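From: Ekene Mohammed
To: rendwood-sorting list
Subject: Re: Caps on or caps off, and what to do before the December pickup

Tahmineh Azimi wrote:

> Hi all,
>
> I have three questions before I redo the sheet that hangs by the bins.
>
> First, the old sheet says to take caps off bottles and throw them in the trash. My sister lives in Redberg and their sheet says the opposite, caps on. Which one are we following?
>
> Second, people keep asking me if they need to wash things. I have been telling them yes, with soap, but I'm starting to think that is overkill and it may be putting some of them off.
>
> Third, is anyone still keeping the film and bags separate? The cage for it has been full since I started and I don't know who empties it.
>
> I'd like to get the new sheet printed before the December pickup, so answers by the end of next week would help.
>
> Tahmineh

Hi Tahmineh, and everyone else,

I called the hauler this morning and got through to the person who handles our route, so most of this is current. I'll take your questions in order and then add a few things that came up on the call.

Caps. Leave them on. The old rule came from the years when our plastic went to the Magagula yard, where it was baled by hand and a capped bottle full of air would not crush. Our material has gone to a different line since the contract changed. That line grinds the bottles first and separates the cap plastic from the bottle plastic in a water tank, where one floats and the other sinks. A loose cap is small enough to fall through the screens at the front end and gets swept up with the glass grit and bottle labels. So: empty the bottle, squash it a little if you can, screw the cap back on. Pump tops and trigger sprayers are different. They have a metal spring inside and should come off and go in the trash.

Washing. Soap isn't needed for most things. A bottle that held water, soda or juice only has to be empty. Milk and yogurt want a quick swirl with cold water, mostly for the sake of whoever stands near our bins in warm weather. Peanut butter jars and cooking oil bottles are the hard cases. Scrape or drain them well, give them one rinse with warm water, and if they're still greasy after that, put them in the trash. I know some people on this list feel strongly that nothing should go in the trash. One oily bottle in a bag of clean paper does more harm than the bottle is worth, and our paper and plastic ride in the same truck.

Film. I used to empty the cage. I stopped when the store on the Rendwood side quit taking it, and I should have said so on the list at the time. Sorry about that. At the moment there is no outlet for film that I trust. There was a notice going around from an outfit called Skondaslow offering to collect it for a fee, and I asked them twice where it goes and did not get an answer. Until we find something, I suggest we take the cage out of service and put a sign on it. What's in there now can go out with the trash. It has been rained on and I doubt anyone would take it.

Other points from the call:

Labels can stay on. Shrink sleeves, the kind that cover the whole bottle, are better off if they come away easily, but don't ask people to get a knife out for it.

Black plastic trays are still a no. The sorting line reads plastic with a light sensor and black does not reflect enough for it to work. The man I spoke to said they may accept it in the future, and he said the same thing when I asked last year.

Clear clamshells, the kind berries come in, are a yes if they are loose. Stacked inside each other they read as one heavy item and get kicked off the belt. This one surprised me, and I have been stacking mine for years.

Bags. Please don't bag anything. Everything goes in loose. If people carry it down in a bag, they can tip it out and take the bag home.

Weight. Our bins are rated for 200 pounds each and the driver is allowed to refuse one that goes over. We had one refused in the fall, and it had a good deal of wet cardboard in it. Keep the lids closed.

Fees. The contamination charge is going up to $100 per load from the start of the new contract year. We were charged once under the old rate and contested it, and they did send a photo, so we paid. With the new rate I'd rather we kept ahead of it.

For the new sheet, I think fewer words would help. The old one has 13 separate rules on it in small type, and half of them are about things hardly anyone brings, like paint cans. My suggestion is to put the yes items on the left, the no items on the right, and one line at the bottom saying "empty, loose, caps on." I can lend you a box of thumbtacks and the laminating sleeves left over from last time — they're in the cabinet with the spare gloves. A picture would help too, for the people who don't read signs.
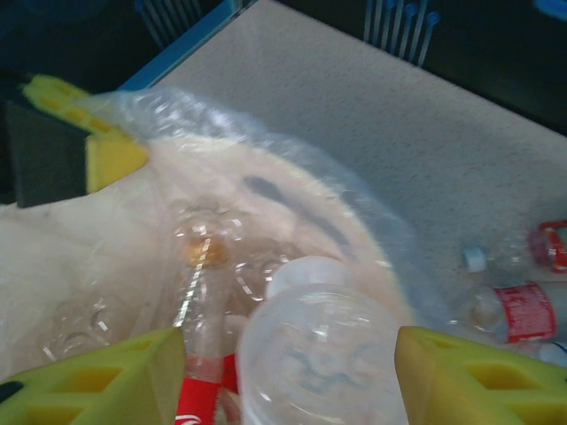 *Plastic bottles and packaging, with a large clear bottle nearest.*

On timing, the December pickup will be earlier in the day than usual. They want the bins at the curb by 9 a.m., and I'm told the truck will not come back for late ones. I can roll out the two on the north side if someone else takes the rest. Please reply to the list and not just to me, so we don't end up with everybody assuming it's covered.

Tahmineh, send me the draft when you have it and I'll check it against my notes from the call. I have the hauler's accepted items list as well, but it runs to several pages and most of it is for commercial accounts. I can scan the page that applies to us if you want it.

One more thing I nearly forgot. The key to the bin enclosure sticks when it's cold. Pull the gate toward you while you turn it.

Ekene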